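Posted in: Grant Updates, Teaching by Demonstration

Hi all at Trosex - February update from the Sudwood bench, a bit shorter than the last one!

We moved from towels to socks this month, and I'm glad we did. Over 600 demos are now saved, nearly all driven by remote control. I tried hand-guiding the arm for the first 2 sessions and my own sleeve kept getting into the wrist view, so I dropped that (and my shoulder is grateful). A good demo takes me 15 seconds now. In January I was slower and a lot grumpier.

The hard part is still where to grab. If I pinch near the cuff, the rest swings and the next move gets messy, so I've been practicing grabs farther down the foot and marking each one in the log. Aguirre sent new fingertips and I like them, though I'd still want a softer pad for thin knits.

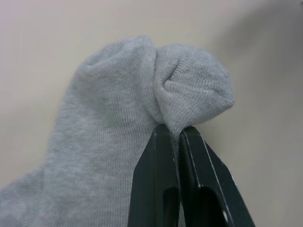 Wrist view, gray knit sock pinched between the fingertips.

Money is on track. I'd like to push the pairing task back 2 weeks and use the time to re-record the early demos - they're jerky and I don't want the model learning my bad habits. Could you let me know if that's okay before I book the bench?

Recent updates
Towels, round two
Setting up the Drestatura controller
Why we changed the table height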